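Notebook, football and press group
Monday, continued after lunch

Coding of the match reports is finished for the first club. Lovano have 366 articles in our set, and after taking out the doubles we keep 308. Most of the doubles were agency text printed by two papers with a changed headline. I kept the version with the earlier time on it and wrote the other one in the side list, so it can come back if we want to study headlines alone.

Ayantu Hadgu and I read the same 13 articles separately this morning to check that we understand the codes in the same way. We disagreed on 7 of them, too many. Nearly all the trouble is with code C, "hostile to the club". I gave this code when the writer is hard on the board. Ayantu gives it only when the writer goes against the club as a whole, supporters included. Her reading is closer to what we wrote in the plan, so I will change mine and go back over my part from the beginning.

Two points that I want to keep separate from now on:

Criticism of a result is not hostile. "Lovano were slow and had no ideas" is a match report, even if it hurts.

Unnamed sources get their own mark, S, and we put it also when the story was later confirmed. We are not judging if the story was right, only how it was told to the reader. 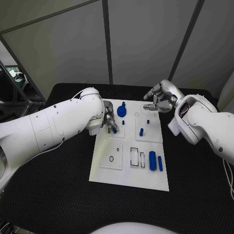 Blue pegs, white board.
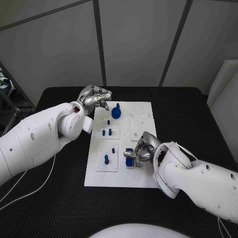 The difficult case is the Admasu transfer. The Hiltness paper wrote three times in one week that he refused to train, each time from "a person close to the dressing room". The club answered with a short statement and then stopped inviting this paper to the press conference. After that the tone becomes much colder, but I cannot say which side began it, because there is already a quarrel over parking places and interview times in the older articles. For now I code each article alone and leave the order of events for the timeline.

Ayantu asked if we should include the supporters' page Skesero. I was against it at first – it is not a newspaper and has no editor that I can find. But the papers quote it, and it quotes the papers, sometimes on the same evening. I propose to keep it in a separate file and not mix it in the totals.

Still to do:
Code C again, my half
Ask the library for the missing September pages
Write one clear sentence for S in the code book
Second reading with Ayantu, new articles, not the same ones

The spelling of the goalkeeper's name is different in almost every paper. I use the form from the club's own team sheet.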